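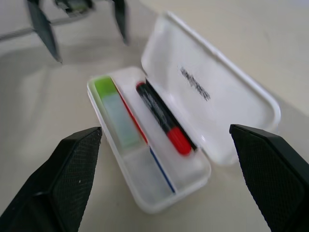
How many demonstrations does a two-arm policy need before wrist cameras make a difference?

Bilar

Elikem Bawa
Around the point where the head view stops being enough for the grasp itself, and for us that was 300 demonstrations. We trained the same policy on a pen case packing task at 50, 300 and 800, once with the head camera only and once with the wrist views added. At 50 the two versions were as bad as each other. At 300 the head-only version finished 51 per cent of its trials and the wrist version was clearly ahead.

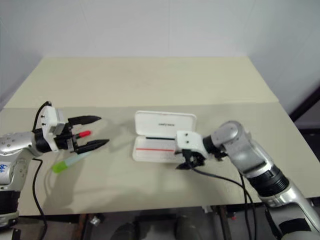

The gap got smaller again at 800, so I wouldn't read it as a fixed rule. Things to keep the same if you repeat it:

Start positions. We set them from marks and used the same list for every policy.
Training steps. Match the steps, not the epochs, or the small set gets far fewer updates.
Scoring. Whoever scores shouldn't know which policy is running.
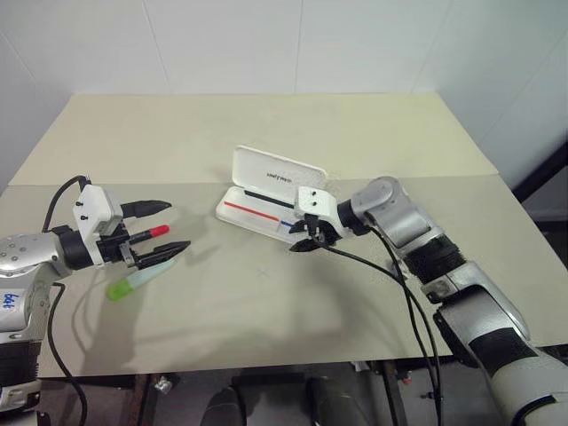
Saodah Setiawan
Agree with most of that. I'd add that the result depends on how much the arms hide from the head camera. When a gripper is over the case, part of the tray is covered and the wrist view has to fill in. We ran the Drotus baseline at Trurnavcombe in February with the arms mounted further back and saw hardly any difference at 300.

Also report the failures by stage. A single success figure doesn't show if it missed the pick or the placing. Our write-up is on the group page, summary pasted below.
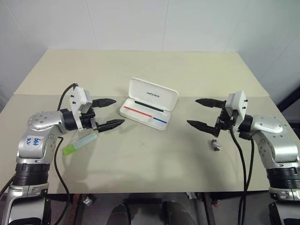
1 min read

Wrist views helped most on small items near the hinge side. Colour jitter made no difference to either version.

Negussie
Just try it with what you've got. Ours needed more than 300 but the cameras were cheap.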